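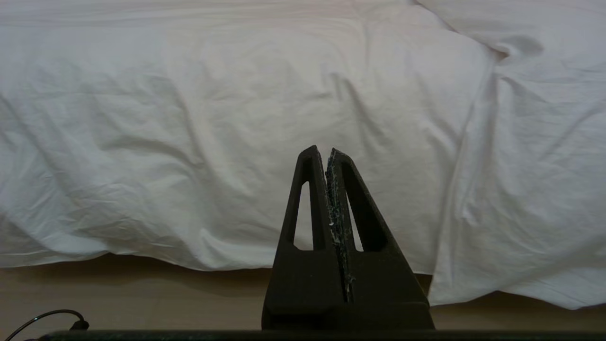 The Vukstead Washed Percale Flat Sheet is the bedding we put on our own beds, and we'd happily talk about it all day. Percale is the plain, crisp weave – one thread over, one thread under – and it's the one to choose if you like a cool, dry feel and a bed that breathes. It also creases. Anyone who wants a hotel-smooth surface should know that before ordering, so have a look at white bedding with long diagonal wrinkles running across it and a hem that goes wavy just above the floor, and ask yourself if that makes you happy or itchy. It makes us very happy! If you're in the other camp, our Cumov sateen is heavier, has a soft sheen and falls much flatter.

What it's made of

Long-staple cotton, all of it, in the warp and in the weft. No polyester and no wrinkle-resistant finish. The cloth is woven for us by Tzavaras, a family mill that has been making shirting for a very long time and came to bedding later on, and you can feel the shirting in it (think of a good Oxford that's been through the wash for a few summers). After weaving, every length is washed and tumbled before it's cut, so most of the shrinkage is done by the time it gets to you. Expect a little more in the first wash. We cut the sheets long to allow for it.

Sizes

Twin: 68 x 102 in
Full: 84 x 102 in
Queen: 94 x 106 in
King: 110 x 106 in

All sizes are generous in the drop. On a queen bed with a normal-depth mattress you'll have plenty to tuck, or you can leave the sides loose and let them hang. For a very deep mattress or a topper, go up one size. Plenty of our customers buy the king for a queen bed on purpose and we think they're onto something.

Colors

Chalk, Oat, Slate Blue and Fennel. Chalk is a clean matte white without the blue brightener you get in a lot of white bedding. Fennel came back in April after selling out, and the new batch is a touch greener than the old one – if you're adding to a set you bought earlier, send us an email first and we'll mail you a swatch.

Hems and stitching

The top hem is four inches deep with a single row of stitching, and the other three sides have a narrow double-turned hem. There's a small woven tab on the bottom left corner that tells you which end goes at the foot. Such a tiny thing, and we get more nice letters about it than about the fabric! Corners are mitered on the top hem only.

Washing

Warm wash with similar colors, mild detergent, no bleach. Skip the fabric softener, as it coats the cotton and takes away that crisp hand. Tumble on low and pull the sheet out while it's still slightly damp, give it one big shake and put it straight on the bed. Line drying works beautifully too, though the cloth will feel stiffer for the first night. Iron on the cotton setting if you want to, with plenty of steam and the sheet a bit damp. Senan Mac Giolla, who designed the range, irons only the top hem and folds it back over the blanket, and it looks wonderful for about two minutes of work.

How it wears in

The first week it's crisp, close to papery. Somewhere around the tenth wash it loosens up and gets that soft, dry, lived-in feel without going thin. Light pilling isn't something we'd expect with percale, so if you see any, write to us with your order number.

Goes with

The Vukstead duvet cover and pillowcases come in the same cloth and the same four colors. For winter we like it under the Gimasance wool blanket, which is dense and a bit scratchy on its own and just right with a cool sheet between you and it.

Ordering

Item 1415, flat sheet, sold singly. Twin starts at $58. Fitted sheets are listed separately. Orders placed before noon go out the same day, folded in a cotton bag cut from the mill's leftover ends, so the color of your bag may not match your sheet. Unwashed sheets can be returned within 30 days.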